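Filed under: Home Care > Cleaners & Polishes

Barnora Surface Restorer, 8 oz bottle
June 11, 2006

I have a shelf of half-used bottles that were going to make old surfaces look new, so I didn't open this one with much hope. Barnora is sold by Prulby as a "restorer" for painted, laminate and plastic tops. The label says it fills fine scratches, lifts scuffs and leaves a finish that lasts 63 days. Why 63? The leaflet doesn't say. I would have trusted "a couple of months" more.

I've been using it since January on a kitchen counter, a sewing table and an old school desk I bought at the Bornthorpe flea market.

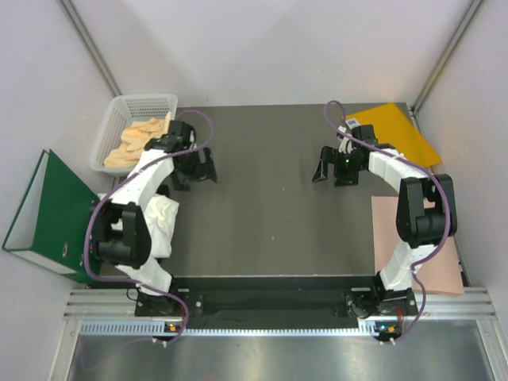
Putting it on

You shake the bottle, dab a little on a cloth, rub in circles, wait seven minutes and buff. The smell is strong and sort of lemony, and it hung around my kitchen until the next morning. Open a window. The cap is a flip-top that gums up after the second use, and from then on you're picking dried crust out of it with a pin.

It goes further than I expected. I did all three tops twice and still had a third of the bottle left.

Does it work?

On the glossy sewing table, yes, a bit. Light marks were harder to see when I looked straight down. Get low with a lamp behind and they were all still there. I think it's mostly oil, and oil does that.

On the matte counter it was worse than doing nothing. Fine scratches on a dull gray top don't show much until you put a shine over half of them, and then you have blotches as well. I wiped it back with dish soap and hot water – two rounds – and got close to where I started. The label does say "all finishes." It shouldn't.

The desk came out best, but it had years of grime on it and I'm fairly sure plain soap would have done most of the job.

As for the 63 days, the shine on the sewing table was gone in under three weeks, and that table doesn't get heavy use. My old tin of Moldovan paste wax takes more elbow work but holds up longer and costs less.

If you have one glossy table and company coming, fine. For anything dull or badly worn, I'd leave it in the store. 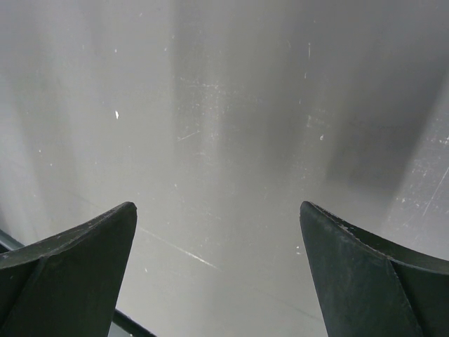
Anonymous wrote:
Same blotches on my matte countertop. I called the Prulby help line and they told me to put on a second coat, so of course then I had darker blotches. Soap took it off in the end.

Anonymous wrote:
Did you try it on a painted windowsill? Mine came up nice and it's still okay. Agree about the cap.

Guest wrote:
The leaflet in mine was 186 words of warnings and one line on how to use it. Back to paste wax for me too.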